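Hervir el caldo del ramen: ¿con tapa o sin tapa?

Marcelle Vidal

Llevo desde mayo intentando hacer ramen en casa, con resultados que mi familia califica de «calientes». Pongo 2000 gramos de huesos de cerdo y los tengo toda la tarde al fuego. Unas veces sale turbio, otras parece agua de fregar con ambiciones.

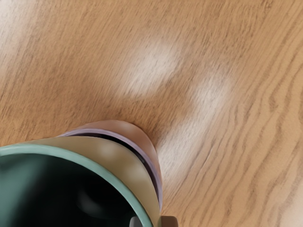 ¿Se tapa la olla o se deja destapada?

Depende del caldo que busques: para uno blanco y espeso, tapada y a borbotones; para uno claro, destapada y a fuego mínimo.

Eso me contestó mi cuñado, que no ha hecho ni uno ni otro. ¿Alguien con experiencia lo confirma?

Dikadov

Tu cuñado tiene razón, lo siento. Blanquea antes los huesos diez minutos, tira esa agua y frótalos bajo el grifo. Luego, si hierves fuerte, repón líquido: yo añado casi 200 mililitros cada hora, siempre del hervidor. 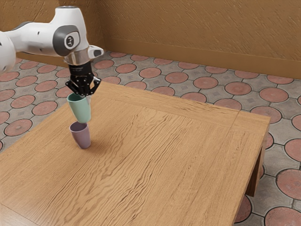
El agua fría corta el hervor y luego toca esperar otra vez mirando la olla, actividad que recomiendo poco. La sal, en el bol y al final – nunca en la olla.

Masson

Yo compro el caldo hecho y vivo tranquilo. 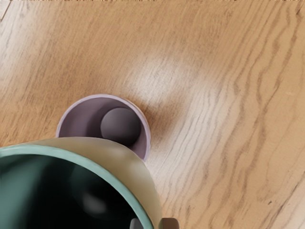
El caldo que sobra se congela muy bien en raciones pequeñas. Cuélalo, deja que se enfríe y quítale la grasa, pero guárdala. Para medir me sirve un vaso cilíndrico liso, del estilo del de color lavanda que está de pie en la mesa – uno por ración y se acabó la balanza. En la nevera no pasa de tres días, por mucho que uno lo huela con optimismo.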